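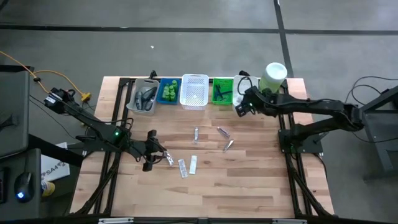 How many baskets do I need for sorting small parts at a bench?
Most people manage with one basket for each kind of part they handle in a day, plus an empty one for anything that doesn't belong.

Pimden bench baskets
Product code 2473

Open-topped plastic baskets and bins for keeping small items apart on a worktop. They stand in a row along the back of the bench, so the front stays free for work. Use them for caps, pens, fixings, craft supplies or whatever you sort most often.

Perforated baskets
The holes let dust and crumbs fall through, and you can see from the side how full a basket is. Very thin items may poke out, so lay them flat or use a solid bin.

Solid bins
Better for small or rounded pieces. The rim gives you something to hold when you lift a full bin.

Colours
White, blue, bright green and translucent grey. Colours can be mixed in one order. Shades vary a little between batches.

Care
Wash by hand in warm water with ordinary washing-up liquid. Do not put in the dishwasher. Keep away from heaters.

Ordering
Sold singly or in packs of 11. Packs are sent from our Tarigan warehouse within 3 working days. Single baskets can be collected from the Drida shop, where we hold almost the full range.

Returns
Unused baskets can be sent back within 8 weeks. Please include the order slip.

Labels and lids are sold separately under Clinora storage. Lids fit the solid bins only.

Prices checked 3rd October.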